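### 4.2 Free throws late in games

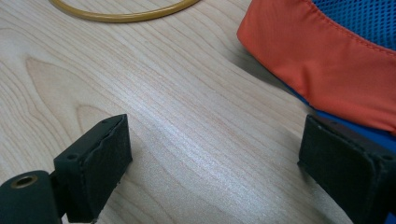 **Figure 3.** Light wood grain, with a band of reflected light across the surface.

### 4.3 Fatigue and the second half

Sample first. 91 high school players, girls and boys, from the Cilincombe and Trarkulley leagues. Each shot 200 free throws over the season, half of them in practice before running drills and half right after. Game attempts logged seperately by Tanoli from score sheets. 19 players dropped for missing sheets.

Main result: accuracy fell after drills, mostly on the first shot of a pair. Second shots held up better. Same pattern in games, fourth quarter against first, but noisier – few players get to the line often enough. Guards and forwards did not differ much. We had expected them to.

Short misses made up most of the drop. Fits tired legs, as Ruchti argued in the September pilot, though we did not measure jump hieght or knee bend. Pooling both leagues gives almost 800 fourth-quarter attempts, still thin once split by score margin. Close games look worse than blowouts. Not tested further; see Section 5 for the model with player effects.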